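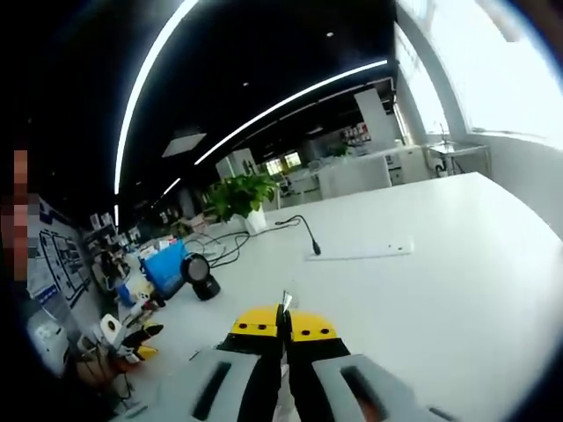 4. Calibrate finger width in Sendine

Okay, this is the part I used to skip, and I paid for it every time! Sendine's planner only knows how far apart the fingertips are from what this step tells it.

4.1 Open the Calibration tab and pick your gripper from the list. If you don't see it, restart the tracking service.

4.2 Close the fingers all the way and press Set Zero. Don't squeeze hard (the tips flex a little and your zero ends up negative).

4.3 Open them as wide as they go and press Set Max. I got 1,983 on mine. Anything under 597 means the tip markers were lost, so do it over.
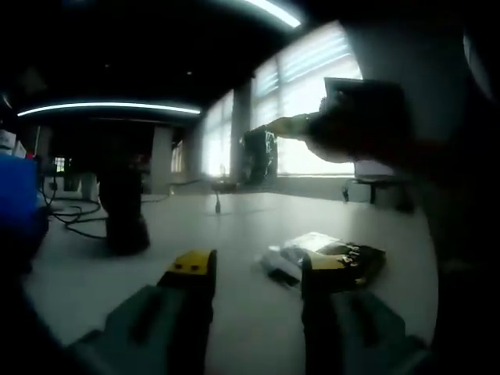

Beatrice Mwakyusa wrote in to say that bright daylight made her width reading jump until she locked the exposure before Set Max. I do it her way now.

CAUTION: Set Zero overwrites the old profile right away, with no undo. Export first.

4.4 If you run two grippers, calibrate them one at a time, and give each its own profile name.

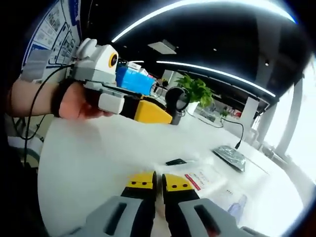
Then load both profiles and hit Check Pair. It records 267 samples, and you want a green bar for each side. Still yellow? Go back to 4.2 for that side only.

Note: profiles saved in the April build won't load, so you'll have to make new ones.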